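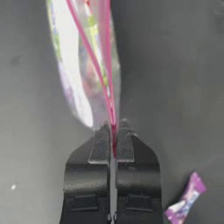

Home > Reviews > Kitchen and home

Prultance tabletop arm: can it do the chores yet?
Reviewed by Lorna Strachan, 16th November

Verdict: 4 stars. Slow, fussy about light, and the most fun I've had with a machine in years.

I've wanted a robot to tidy up after me since I was small, so I was always going to be a soft touch for this one. The Prultance is a single arm with a two-fingered gripper and a small camera at the wrist, and it bolts to any solid worktop. Our test unit came with the Neletti software, which lets you teach it a job by guiding it through the moves by hand.

I gave it the dull stuff. Picking up wrapped sweets and dropping them in a bowl? Lovely, it hardly missed. Folding tea towels was a mess (mine come out better, and mine are terrible). Then zip-top bags, which I fully expected to be hopeless. Clear plastic is slippery, floppy and shiny, everything a camera hates, and the seal is a thin little strip to get hold of. But it can pinch that seal! The fingers are blunt things to look at, yet they close neatly on the edge of a bag and hang on.

Opening and filling one is another matter. It managed a full open, fill and close 4 times in 10, and I cheered every one of them. My neighbour Fraser Cairns packs orders at Lamont in Gralleddale and came round to watch. He reckons he'd have done a boxful in the time, and he's right, but he stayed for two hours and asked if he could have a go.

Good: strong, steady grip; quiet; teaching it is a joy.
Less good: glare from a sunny window throws it off; the clamp marks soft worktops; the manual is thin.

Price is £812, or £600 without the software. I'd pay for the software. An update with better handling of see-through things is promised for December, and I've asked to keep the arm until then so I can try the bags again.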